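Subject: Re: [desk-tidy] What do you keep loose screws in?
From: Vilja Hämäläinen
To: the desk-tidy list

Ok-hee Jeon wrote on Friday:
> I've got a jam jar of screws from every flat-pack I've ever built and I
> have to tip the whole lot out to find one. Min-kyu says buy a proper
> cabinet with 48 little drawers. Is it worth it, or does everyone just
> live with the jar?

Hi Ok-hee and all,

Don't buy the cabinet yet! I had one with lots of tiny drawers and never remembered which was which, so I ended up opening the whole thing every time (and dropping it once - never again).

What works for me is a shallow tray with rounded corners. You can push the screws about with a finger and see what you've got, and they slide into the corner when you want to scoop them up. I tip them on to a white surface first, which makes the small ones much easier to spot, then only the ones worth keeping go in the tray. Bent ones go straight in the bin.

Paper bits like instructions and spare-part slips go in an upright file organiser at the back. Mine has tall slots and a row of short ones along the front, and I put anything I want to keep flat in a plastic folder.
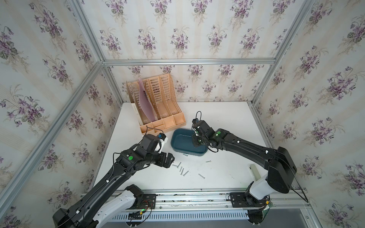
Screws out on the white top, teal tray still to fill, peach organiser at the back with the pink folder in it.

In-ho, did you ever find a lid that fits a tray like this? I've tried cling film and it was hopeless.

Vilja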